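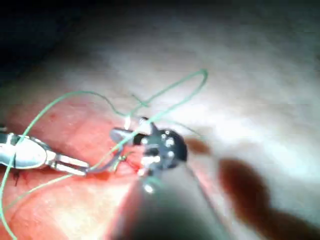 Lurkik Suture Handling Set
Version 2

Lurkik is a collection of recorded episodes for training of policies which handle a needle and thread with two instruments. It was collected at the Harkholm bench by the Javby group. The maintainer of the files is O. Hordiienko. This version was released on Thursday, March 25, 2021, and it replaces the first one completely. Please do not mix the two, the episode numbers are not the same.

What is inside

The set has 1,707 episodes. Each episode is one attempt of one subtask, guided by a human operator from the console. The subtasks are:

pickup - take the needle from the surface
handover - pass the needle from one instrument to the other
pull - draw the thread through after the needle has passed
loop - wrap the thread for a knot

Handover is the largest part with 700 episodes. We gave it more time than the others, as our first models failed there most often. The usual failure was that the second jaw closed on the thread and the model continued as if it had the needle.

In 382 episodes the attempt did not succeed. We keep them in the set on purpose. They have the value 0 in the field "success", and the field "fail_step" gives the time step where the operator noticed the problem. If you train by simple imitation, you should filter them out first. For training a success classifier they are very useful.

Camera views

The wrist view is the main view. The shaft of the instrument fills much of the lower part and it is out of focus. The background can be also soft and very bright. Focus is set for the place where the jaws meet, and we did not try to correct the rest. The thread is light green and it is easy to follow on the red tissue, but less easy on the pale background, where it looks almost mint. Wet tissue gives white reflections, and polished metal gives more of them. A threshold on brightness will not separate the needle from the grasper.

Labels

Every episode has a start and end step, the subtask name and the success value. For handover we also mark the first step where both instruments hold the needle. This mark was made by hand and can be wrong by a few steps - use it as a hint. There are no pixel masks in this version.

Known problems

- In some pull episodes the gripper state is delayed compared to the video. The list is in delayed.txt.
- Left and right instruments are named from the view of the operator. In the wrist view this can be confusing.
- Old stitches can be present on the tissue from previous attempts. Do not use them as a sign of success.

Use

The set is for research only. It must not be used to control an instrument on a patient. The next version is planned for June and should include masks for the thread.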